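Zenero abre en octubre la recogida de mantas y textiles de hogar en Clelville

Clelville, 24 de julio de 2026

Zenero, empresa dedicada al lavado y la reventa de textiles de hogar, pondrá en marcha en octubre un servicio de recogida de mantas, colchas, alfombrillas y paños usados en Clelville. El servicio se prestará desde la nave de la calle Bensaid, donde la empresa ya clasifica y dobla el género que recibe de hoteles y residencias de la comarca.

Hasta ahora los particulares solo podían entregar sus textiles en el mostrador de la nave. Con el nuevo servicio habrá 17 puntos de entrega repartidos por los barrios de Clelville y en la vecina localidad de Gatari. Los contenedores se vaciarán dos veces por semana y la entrega será gratuita.

Qué se puede entregar

Se admiten mantas de felpa y de lana, colchas, fundas, toallas, cortinas, alfombrillas de baño y retales de tela de tamaño mediano o grande. Las piezas deben llegar limpias y metidas en una bolsa cerrada. No hace falta plancharlas ni quitarles las etiquetas. Los descosidos pequeños no son un problema – la empresa los repara antes de poner la pieza a la venta.

No se admiten almohadas, edredones de pluma, colchones ni prendas con restos de pintura o aceite. Los textiles con pelo de animal se aceptan si se han cepillado antes.

Cómo se trabaja en la nave

Cada bolsa se abre sobre una mesa de clasificación y las piezas se separan por tejido y por color. Las de felpa van aparte, ya que se lavan a baja temperatura y se secan extendidas. Después pasan a la zona de doblado, que es la parte del proceso que más tiempo ocupa.

El doblado se hace siempre sobre una superficie blanda y lisa. Las mantas grandes se extienden primero y las piezas menores se pliegan encima, con el revés a la vista y el pelo hacia dentro, de modo que la felpa no se aplaste ni coja pelusa de otro color. En las piezas con reverso liso y cara de felpa, el borde de pelo se deja para el final y se remete a mano.

La tela oscura con felpa azul, a medio doblar sobre una manta de felpa gris lavanda, permite distinguir el reverso liso de la cara de pelo.

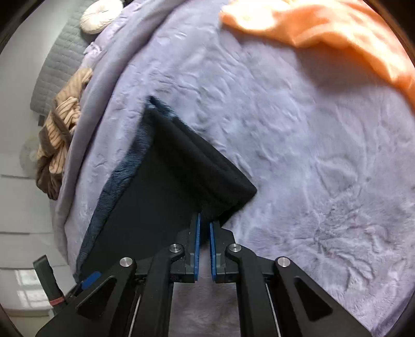
Venta y destino de las piezas

Las piezas en buen estado se venderán en la tienda de la propia nave y en un segundo local que Zenero abrirá en Gatari. Las que no puedan venderse se cortarán para hacer paños de limpieza o relleno. La empresa ha preparado además un lote inicial de 1000 mantas que se ofrecerá a precio reducido durante las primeras semanas del servicio.

El precio de cada pieza irá marcado en una etiqueta de papel, junto con el tejido y las instrucciones de lavado. Se admitirán cambios durante 17 días con el recibo de compra.

Horario e información

La lista completa de los puntos de entrega se publicará en la página web de Zenero antes de que empiece el servicio y estará disponible también en el mostrador de la calle Bensaid. El mostrador seguirá recibiendo bolsas en su horario habitual, de mañana y de tarde. Los hoteles y residencias que ya colaboran con la empresa mantienen sus días de recogida sin cambios.

Sobre Zenero

Zenero lava, repara y revende textiles de hogar desde su nave de Clelville. Trabaja con mantas, ropa de cama, cortinas y toallas procedentes de alojamientos y, a partir de octubre, también de los puntos de entrega para particulares.

Contacto para medios: departamento de comunicación de Zenero, calle Bensaid, Clelville.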